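Ellwood open lab day: two grippers and a lot of coffee

I got back from Ellwood late last night and I want to get this down before I forget which gripper did what. The open lab day was 2022-05-17, they had us signed in and wearing visitor stickers by nine, and I'd been on the road long enough that I went straight for the coffee and missed half of the welcome talk. Sorry, Anselmo!

Anselmo Guerra runs the manipulation room upstairs, and that's where I spent most of my day. The setup was a face-off between 2 grippers on the same arm: the Drunalum, a stubby parallel jaw with swappable fingertips, and the Pomano, which is softer and curls in on whatever you give it. I went in rooting for the Pomano. I have a drawer full of dented cartons at work that would explain why.

You sign up for a slot, you get 15 minutes per gripper, and they hand you a controller that looks like a joystick had a fight with a bicycle brake. Kolbrún Zoëga was running my station and she's a very patient teacher (I drove the arm into its own soft limit three times in the first slot and she just kept hitting reset). The trick is to let the wrist settle before you squeeze. Once I got that, the Drunalum was a joy. Small boxes, a plastic funnel, a roll of tape standing on end, all fine. It stops exactly where you tell it to, and I trusted it pretty fast.

The Pomano was mushier than I expected. Great on a foam ball and a bag of dried beans, but with anything thin it kind of shrugged. I tried a ruler lying flat and got nowhere, then Bienvenido Umali took over and got it on his second go by dragging it to the table edge first. Show-off.

After lunch we moved to the simulator stations, which I'd planned to skip and I'm so glad I didn't. You drive with the same controller, only now you're looking at rendered views and trying to judge distance from those. That's harder than it sounds, especially when everything is some kind of pale gray!

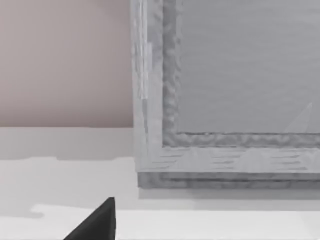 Can you really compare grippers in a simulator, or do you need the hardware in front of you?

You can compare reach, finger shape and approach angles pretty well, and it's quick to rerun the same start over and over. Grip force and slip are shakier, so the Ellwood folks use the simulator to throw out bad ideas and then take whatever's left to the real arm.

Albane Courtois had the controller talk, and it was the best part of the afternoon for me. She switched the update rate from 110 Hz to 400 Hz while one of us was driving and asked us to say when it changed. I called it wrong! Twice! What I did notice was the camera lag, and she said most visitors complain about the controller when the delay they're feeling is in the video. I'm going to go home and check ours before I ask for any new hardware.

Oh, and the wrist camera versus the overhead camera. I liked the wrist view for the last bit of an approach and hated it for everything else, I kept losing track of where the arm was. Thirumalai Poduval drove the whole session on wrist view only and did fine, so maybe it's practice.

Ellwood is running another one in June with the Holano arm, which was still in its crate when we walked past. Parking is behind the building and the sign for it is tiny. Bring a sweater, the lab is freezing.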